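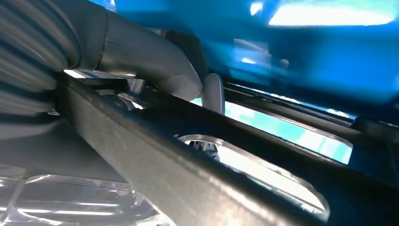
4.2 Gripper comparison

We compared two end effectors on the same arm. The first was a parallel-jaw gripper from Flemel, with two fingers driven by a single motor. The second was the Kiss suction tool, which picks with one cup fed through a hose. Both were mounted on the same wrist plate, and both used the same wrist camera and the same controller settings. Changing from one to the other took an operator almost 20 minutes, including the calibration check, so all picks with one tool were finished before the other was fitted.

The test items came from the Unham set, which contains boxes, pouches, tubes and bagged parts. Items were placed in a bin by hand and stirred between rounds. The arm attempted 2200 picks in total, divided equally between the two tools. A pick was counted as a success if the item left the bin, stayed on the tool through the transfer move, and was released inside the target tray. Dropped items were put back in the bin and the attempt was logged as a failure. If two items came out together, we also logged a failure, even when both reached the tray.

The Flemel gripper did best on tubes and on bagged parts with a firm edge. Most of its failures came near the bin walls, where the fingers need clearance on both sides of the item. We tried a narrower approach angle for these cases, which helped with boxes standing on end and made little difference for flat ones. The suction tool had the opposite pattern. It handled flat boxes against the wall without trouble, but lost its seal on pouches with creases near the pick point. Moving the pick point toward the flattest region found by the camera reduced these losses. It did not remove them, as small creases were often missing from the depth data.

4.3 Wrist camera view

The camera sits close to the tool, and part of every view is taken up by the hardware itself. Figure 3 was recorded at the wrist. A long dark bar of the gripper assembly crosses the lower part of the view on a diagonal, with an oval cutout in it, and a ribbed gray hose and a bent metal tube cover the upper left. The blue surface behind is out of focus.

We handled the blocked region with a fixed mask, drawn once per tool and stored with the calibration. Pixels inside the mask were dropped before segmentation. The mask works well for rigid parts. Hoses are harder, because they shift as the wrist turns, and a mask drawn at the home pose may not match at the end of a long rotation. We widened the mask along the hose to allow for this and accepted the smaller usable view.

Bright reflections were a second problem. The Collumska controller sets exposure from the whole image by default, so a strong reflection darkens the rest of the view. We changed the exposure region to exclude the masked pixels and kept this setting for both tools. Glare on clear plastic still produced holes in the depth map, and we left those holes unfilled. Pick points within 2 cm of a hole were rejected.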